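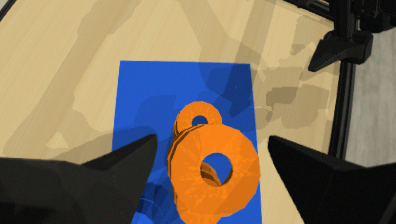

Episode record rules (robot demonstrations)

Episode record rules are the house rules a lab follows when it saves robot demonstrations, so that somebody else can load them later and know what they've got. I've kept this entry going for a while now, mostly from my own notes, so expect a few opinions (sorry, Lucienne!).

Background

The set most people I know use is called Pludard. Lucienne Maillard wrote the first draft at Cuvuvine one August, after two groups swapped simulated two-arm data and found they had been counting the left and right arms the opposite way round. Her draft was a single page. The current one is a lot longer, and I still think the single page was nicer to read.

What the rules cover

An episode starts when both arms are at their rest pose and ends when the task check fires or time runs out. Left means the robot's left, always. Every episode carries the random seed, the simulator version, the control rate and a plain sentence saying what the task was, such as "put one ring on top of the other." Lighting and shadow settings get saved too. People skip that part all the time, and then they wonder why their policy falls apart when the table has dark blotches on it!

Failed tries stay in, with a fail mark. I used to delete mine, which I now regret, as the near misses are some of the most useful data I ever made.

Camera views

Each view is named for the part it's mounted on, so a wrist view is named by arm. In a wrist view the fingertips should show on both sides with the gap between them clear. Loose parts should stand out from whatever they rest on: orange rings on a blue mat are easy, black parts near black fingers are a pain.

Size and checks

A full Pludard set is 1000 episodes. Before release, 126 of them get replayed from their saved actions, and if more than 4 end differently the whole set goes back. Acheampong, the checking tool, does the replay overnight (bring patience).

Variants

Jekuva is a looser cousin that drops the replay step. I don't use it, but plenty of small labs do and seem happy.

See also: action logging, seed handling, wrist views

Last edited Feb 5, 2026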